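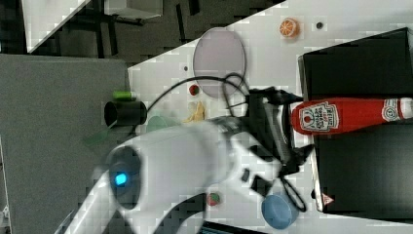

Notebook, play kitchen set. July, started 9.40, bench by the grey screen

Picking up from Kavitha's page. Job is still the sorting list for the play kitchen (Edetti order), which bits go in the final box and which get swapped before Frans signs the packing card. Tea first. Card still has Chanida's pencil notes all over it, half of them about the old Cowie set so ignore anything with a C beside it.

Fruit first as it's quickest.

Banana - keep. Peel flaps are the bit children go for, Godelieve says they get chewed, so ask Tilement what the colour is made with. Pale yellow, paler than the catalogue. Not worth a return.

Orange half - keep. Segments read well from a distance. Wants a partner half or a knife to go with it, otherwise what do you do with it. Put to Frans.

Strawberries - keep. Small. Need to go through the small parts gauge before anything else, I keep writing this and not doing it. DO IT TODAY.

Ketchup - it's the Heinz one, with the keystone label. Need to ask if we're allowed a real brand name in the box or if it has to be a plain bottle. Milan thinks plain. Kavitha thinks the children know the real one from home and thats the point. Not my decision. Leave it with the set for now, on top of the oven.

Plate - lavender, big. Nice to handle. Awkward in the box, it wants to lie flat and then everything else has to stack on it. See packing, further down.

10.25. Moved on to the pan things. Frying pan is black, spatula is green with the slotted head. Spatula head is wide for the pan, you can fit it but a four year old will be cross. Would take a narrower one if Grasach do it in the same green.

Colander and measuring cup are the same mint green so they go together on the card as one line. Colander is the best thing in the set by a mile. Handles short but fine for small hands. Light blue one is a stray as far as colour goes, nothing else matches it, keep anyway, handy for "soup".
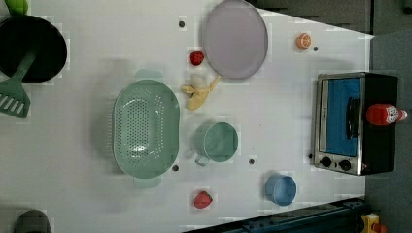
Oven and packing

Toaster oven: black with steel, glass door, blue inside, two knobs. Heaviest thing here so goes in first, door facing up. Wrap the door. Knobs against the side of the box get knocked, so turn it round from how the card has it. Chanida's drawing is the wrong way, have corrected in pen.

Order I want to try:
oven
plate upright down the side, in card sleeve
colander upside down over the fruit
measuring cup, blue one inside it if it'll go
pan on top, spatula across
ketchup in whatever gap is left

Box is the 632 from stores. Card says max 300 for the height and I don't trust it, measure again with the lid on. If the plate won't stand we need the next box up and Frans will moan about postage.

11.10 phone call, lost my place. Milan came by and wants 2 spare strawberries in every box as they go missing first. Fair. Add to card.

Still to do: gauge, recieve sleeve samples, ask about the label.
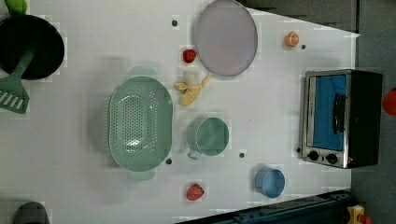
Do the colander and measuring cup get separate part numbers?
One number for the pair. They come in from the supplier together and we've never sold them apart, so a second number only makes the stock sheet longer. If somebody loses a cup we send the pair.

Left for the afternoon: trial pack x 3, different hands each time (me, Kavitha, Godelieve if she's free). Write down where each person gets stuck. Don't help them.

Card goes back to Frans by 4. Tape gun is nearly out.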